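Two-Arm Cube Stacking: README and House Rules for Recording

Maintained by Ottilie Moser. Last real edit 12 June 2021, apart from typo fixes.

Hi! If you've landed in this folder you're either about to record sessions for the stacking set or you're about to train on them and want to know why the labels look the way they do. I've tried to write for both of you, and I apologize in advance for how much of it is about tape.

What's in the set

The task is small on purpose. Three foam-like cubes (red, yellow, green), two arms, one square of black tape on a wooden table. The cubes go up in the square in a fixed order: red on the table, yellow on red, green on yellow. The arms share the table and either one may do any of the lifts, as long as they follow the rules below.

There are 164 accepted episodes so far. We recorded more than that and threw the rest out, mostly for breaking rule 2 or rule 4. The target is 400 by the end of August, and Balthasar Bühler has promised me the extra disk, so now it's in writing.

Each episode folder has the wrist views, the fixed views, the joint log and a plain text notes file. Please read the notes file. People put the good stuff in there.

The wrist views are the ones newcomers find confusing, so spend ten minutes clicking through them first. You get a big slab of gripper and two orange fingers along the bottom, and the cubes overlap in ways that make heights hard to judge. I still flip to a fixed view before I decide which cube is on what.

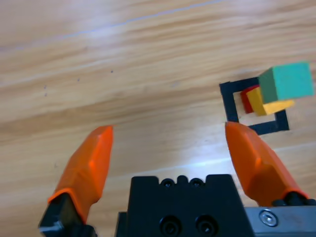 The rules

These started as a scribbled list at the Rasstead bench and got cleaned up when the Bisivano people wanted to record the same task. They're house rules. They are not a safety standard and they don't replace the risk assessment for your cell, which you still have to do (yes, even for foam).

1. The square is the only target.
If a cube ends up touching the tape, write "on tape" in the notes. If any of it is outside the outer edge of the tape, the episode is rejected. We argued for a whole afternoon about whether the inner or the outer edge counts, and the outer edge won. Don't reopen it, please, I'm begging you.

2. One arm over the square at a time.
The second arm can be holding its cube already, that's fine and it saves a lot of time, but it waits off to the side until the first one has let go and backed out. The wait is part of the episode, so don't trim it.

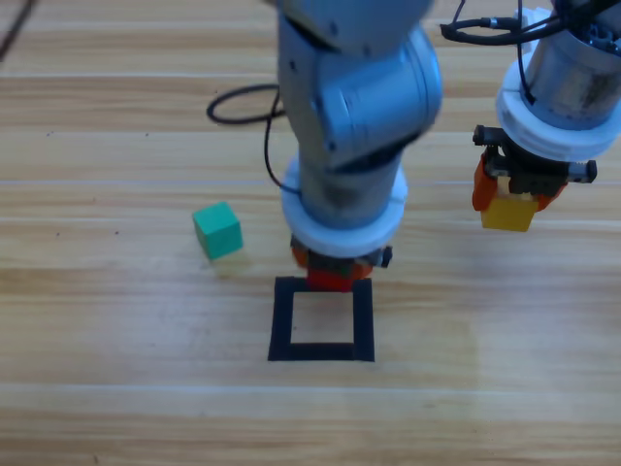
I used to be looser about this one. The trouble is that when both arms crowd in, the fixed views lose the stack behind all that hardware and whoever labels the episode is guessing. Guessed labels are worse than missing labels, and we lost a good chunk of an early batch that way. So if you can't see the contact from at least one fixed view, mark it "contact hidden" and leave the rest of the field blank.

3. Let go, go up, then go sideways.
Straight up until the fingertips are clear of the top cube, then move off. Sideways first will drag the cube with it sooner or later, and you'll have a lovely recording of a stack falling over.

4. No hands on the table during a run.
If a cube rolls away, stop the run, save it as a failure, fix the table, start a new one. Failures are welcome! They go in their own folder with a one-line reason. What I don't want is a "success" where someone nudged the yellow cube two millimeters when they thought the logger wasn't looking.

5. Loose cubes stay in view.
A cube that hasn't been picked yet should sit flat on the table, well clear of the tape, where the fixed views can see it. It doesn't need to be squared up to anything. A bit of rotation is good for the variety of the set.

6. Open grippers park high.
An arm with nothing to do keeps its fingers open and stays up off the wood. Parking with closed fingers confused the old Fankhauser script, which read "closed" as "holding". The script has been replaced, but the rule stays so that old and new episodes match. 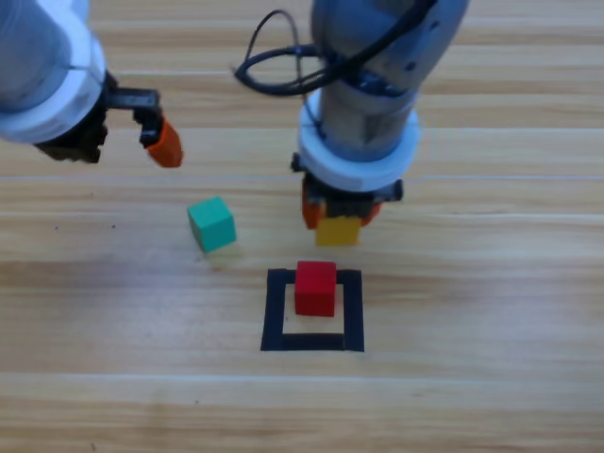

README rev. 2, page 2

Labeling

One label per step, and the step changes when the fingers change: closed on the cube, or open again. Everything in between belongs to the step before. So a cube hanging over the square is still "carry", no matter how close it looks to done. Only after release does it become "placed".

Use the color words red, yellow and green. Some of you write teal. I agree that it's teal! The field still says green.

A cube sitting a little off to one side on top of another one counts as stacked if it stays up after release. Put "offset" and a direction in the notes if you like, I do find those handy later on. Directions are always from the fixed view, never from the wrist.

Balthasar goes through a batch after I do, without seeing my labels, and we compare. Where we disagree, the episode gets a "disputed" tag and stays in. Filter those out if your training run is picky. 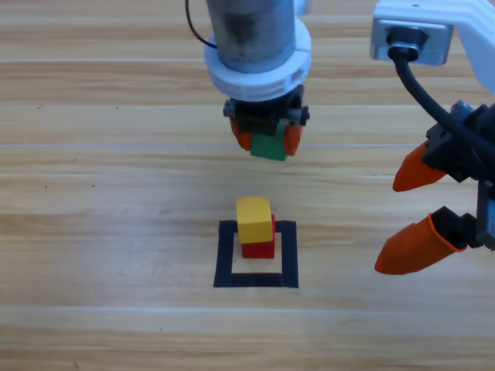 Can I change the stacking order to get more variety?
Please keep red, yellow, green for anything going into this set. Other orders are great, but they belong in a separate folder with their own README, and the Plastis folder is already set up that way if you want something to copy from.

Known problems

Glare on the wood. The wrist views wash out in patches when the light is strong. Run the check script before a session and again after lunch.

Long pauses. The longest accepted episode is 3,000 log rows and a lot of that is one arm waiting for the other. See rule 2, and resist the scissors.

Tape. It lifts at the corners eventually. Replace the whole square when it does, use the paper template to get the position back, and note the change in the session file with the first episode number it applies to.

Changes and complaints

Send rule changes to me before you record with them, not after. Label fixes can go straight in with your initials. If you think a rejected episode should be let back in, tell me the episode and the rule, and I'll look at it with Balthasar when we do the next batch.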